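Subject: Re: Shimada family, Samville – 1880s to 1910s

A reply to the message quoted below, with apologies for the length. I have been through the Samville land books twice and can fill in part of the gap.

> I am looking for anything on the Shimada family who farmed
> near Samville before the move to Cudum. My grandmother said
> there were two brothers and that one is buried in the old
> Zultness cemetery. I have the page with entry 206 in the land
> book but can't read the acreage. It could be 200 or 260.
> Does anyone on the list have a better copy?

The acreage in entry 206 is 200. I have a copy made from the duplicate book, where the clerk wrote the figure out in words in the margin. The buyer is given as "Shimada of Samville" with no first name. The same parcel comes up again nine years later, sold in two halves, and the second sale carries both brothers' marks. That would fit your grandmother's account, although the deed does not say they were brothers.

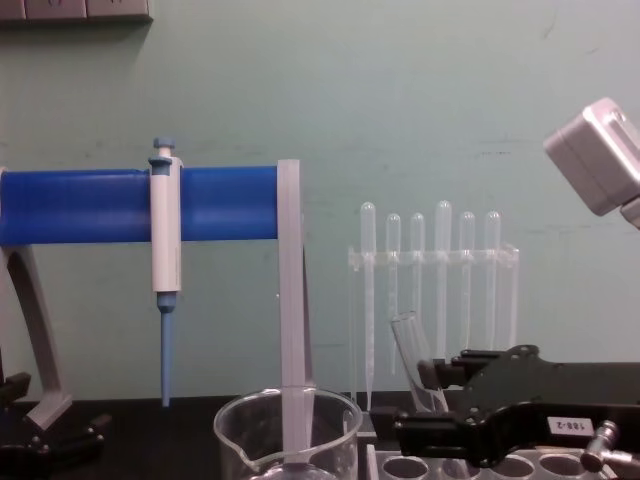
The cemetery list for Zultness was typed up in the 1930s from an older list that is now lost, and the typist skipped at least one row. I found the gap by comparing the list with the church burial book. Stone 586 is the last number before the skip, and the burial book has a Shimada entry that would fall right after it. My copy of that page is a poor one. The ink has gone the same washed-out green as the wall over the bench in the photo, and it has gray smudges through the middle as well, so I won't swear to the age at death. I read it as 41. The month is August and the year is either 1903 or 1908.

If the year is 1903, he can't be the man who signed the school petition in 1905. If it is 1908, he could be, and then the other brother is the one who went to Cudum first. I lean toward 1908, but only from the shape of the last digit.

The Cudum side is harder. The tax rolls there start late and the first two are damaged by water. There is a household of six under "Shimado" on the third roll, which I take to be the same family. I have not found them on any passenger or rail list and have stopped looking. 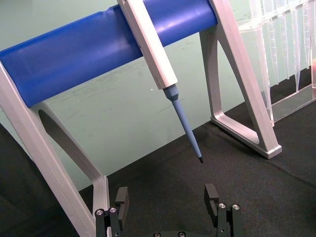
Is the Zultness burial book open to the public? It is kept at the church office, and they will let you see it if you write ahead and give the page you want. They don't allow copies of the binding side, so bring a pencil and plan to write out the left-hand entries.

One caution on the county history that gets quoted for this family. It puts them on the north side of the creek, and both deeds put them on the south. The author seems to have mixed them up with the next owners. I would go with the deeds.

I can mail a copy of the duplicate entry to anyone who wants it – send your postal address off list. I would also like to hear from anyone who has the second Cudum roll in readable shape, even a page or two of it.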